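# Paver patio sinking along the house wall – redo the whole thing or just that strip?

**Bartosz Nowakowski**

Hi all. Patio went in two summers ago, before we bought the place. Concrete pavers, runs the full width of the back of the house. The row against the wall has dropped maybe an inch, and the next two rows are starting to follow it. Rest of it is fine, flat, no complaints.

Problem is it now tips toward the house. Hard rain and I get a puddle sitting right on the foundation. Nothing in the basement so far but I don't love it.

What I know:

- Contractor was an outfit called Mapplebeck. Previous owner left me the invoice, 500 square feet, says "compacted base" and nothing about how deep
- Two downspouts at that wall. One goes into a buried pipe, other just dumps on a splash block next to the pavers
- Edge restraint is plastic, spiked. On the wall side there isnt any, just pavers up to the foundation
- Clay soil. Very clay

Mapplebeck came out Saturday, looked for five minutes, said it all has to come up. Quote has a line for 2,000 dollars just for hauling off the old base. Second guy (Zirkness, smaller company) said lift the bad rows, add base, relay, done in a day. Wants 900 for the lot.

So those two answers are miles apart and I don't know who to beleive. Would rather do it myself if it's really only three rows. I have a hand tamper and a bad back. Can rent a plate compactor.

Also my wife wants to turn the side yard into a walkway down to the back gate at the same time, so if there's a reason to do both with one delivery of stone, tell me. That part is just dirt now, long straight run, weeds both sides. 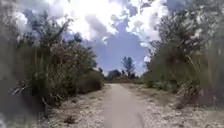

Other thing – she'd like to put a roof over the patio in a year or so, posts and all. Does that change what I should do now? Don't want to relay pavers and then dig them up again for footings.

Thanks, typing this on lunch so ask if I left something out.

---

**Ruth Yeoman**

Your second guy is closer to right. I did hardscape for my brother in law's company for nine years and saw this exact thing all the time. It's backfill. When the house gets built they dig out wider than the foundation, then push the loose dirt back in, and it goes on settling for years, especially if nobody packed it. Patio crew comes along, scrapes a few inches, lays the base on top, runs the compactor over it. Looks great. Then the strip by the wall goes down.

Tell is that the rest of your patio is flat. If the whole base was junk you'd have dips all over, low spots where the grill sits, etc.

What I'd do, in order:

1. Fix the downspout first. Before you touch a paver. The splash block is pouring water straight into that backfill. Get it into solid pipe and out to daylight, well away from the house. If you skip this you'll be back in two years doing it again
2. Pull one paver at the low side. Two flathead screwdrivers, wiggle it up. Once one is out the rest come easy. Stack them in order, take a phone picture of the pattern
3. Scrape off the bedding sand and throw it out or use it somewhere else. Don't mix it back in
4. Dig down through the base and see what you have. Measure it! On clay I want six inches of crushed stone, minimum. I've opened up patios that had two
5. If the dirt under the base is mush, keep going until it's firm. Lay down geotextile, run it up the sides a bit
6. Stone back in, two or three inches at a time, compact each one. This is where people cheat. You can't dump six inches in and run the machine over the top, it only packs the top part
7. One inch of coarse bedding sand, screed it, pavers back down, compact, joint sand, compact again

Slope is a quarter inch per foot away from the house. Pull a string from the good part to the wall and set your height off that. You want the wall row a hair high, it'll settle a little no matter what.

Take up one or two rows more than you think. So five, not three. The transition is what shows if you only do the bad ones.

Plate compactor for sure, leave the hand tamper for right up against the foundation where the machine won't fit. And somebody else lifts the machine out of the truck if your back is bad. Those things weigh a ton.

On the walkway – sure, same stone, one delivery fee. Just order it by the yard from a quarry or landscape yard, never bags. Length times width times depth in feet, divide by 27, add a bit for packing down. Have them dump it on a tarp or you'll be picking it out of the lawn till October.

---

**Hendrik Verbeke**

Get the contractor to do it, thats what warranty is for. Should be two years at least on the labor. Ours was Ornberg and they came back no questions.

---

**Bartosz Nowakowski**

Warranty was to the original owner, I asked. Doesn't transfer.

Ruth this is super helpful. Pulled a paver tonight. Base is under three inches at the wall and there's a gap under it I can get my fingers in. So yeah.

---

**Sum-yee Pan**

Agree with most of what Ruth wrote. Adding the bit about the roof, cause nobody got to it.

Yes it changes things. Decide where the posts go NOW, even if you don't build for a year. Doesn't need a full plan, just the line. If it's an attached roof (ledger on the house, posts at the outer edge) then the footings are out at the far side and have nothing to do with your sunken rows. Fix the wall strip and leave the outside alone until then. If it's freestanding you've got posts near the house too, and those are going right through the spot you're about to redo. In that case pour those footings while it's open.

Couple things:

- Never put a post on the pavers. Or on a little pad under the pavers. Goes to a real footing below frost depth, and your building department will tell you how deep that is. Mine wanted to see the holes before we poured, and it took over a week to get someone out, so call ahead
- Near the foundation, a footing in loose backfill is no good either, has to get down to undisturbed soil. Can be really deep. This is the reason we went with attached
- Attached means the ledger gets flashed properly. If you have brick it's a different story and you need someone who knows what they're doing
- Roof water. You're adding a whole other roof that drains somewhere. Size the new downspout pipe for it now, four inch, and leave a capped tee. I didn't and I had to dig it all up again

Call to get the lines marked before digging anything, it's free. We had the gas line eighteen inches from where I wanted a post. The locator guy from Gasico painted it and I moved the post. Done.

For the walkway, don't skip the edging on a long run, the stone wanders off into the weeds. And scrape the roots out properly before you put fabric down. I'd do four inches of base if it's only foot traffic. If you're ever going to take a mower or a loaded wheelbarrow down there do six. Slight crown in the middle or pitch it to one side so it doesn't hold water.

One thing I don't agree with – Ruth says set the wall row a hair high. Ok but check your siding and any weep holes or vents first. Some houses you've got hardly any room there. Mine had 63 inches of patio door where the threshold was barely above the pavers, and a hair high would have put water in the track.

---

**Ruth Yeoman**

Fair point on the door. Check that first Bartosz.

Also the gap you found means the dirt's washed or dropped out from under the base. Dig that section till you hit something solid, don't just fill the hole with sand. I've seen people pour bags and bags of sand in there, it all goes away again.

---

**Bartosz Nowakowski**

Door sill is a good four inches up, we're ok. No vents on that wall.

Going with attached roof so the posts stay out at the edge. Pipe first, then rows. Compactor's reserved. Does anyone know if polymeric sand is worth it or do I just use regular for the joints? The old stuff looks like plain sand and there's ants in it.

---

**Sum-yee Pan**

Polymeric if you have ants. Pavers have to be bone dry when you sweep it in, and blow every bit off the top before you wet it or it hazes. Read the bag. Follow the bag. And redo the joints on the entire patio at once, otherwise the new part is a different color.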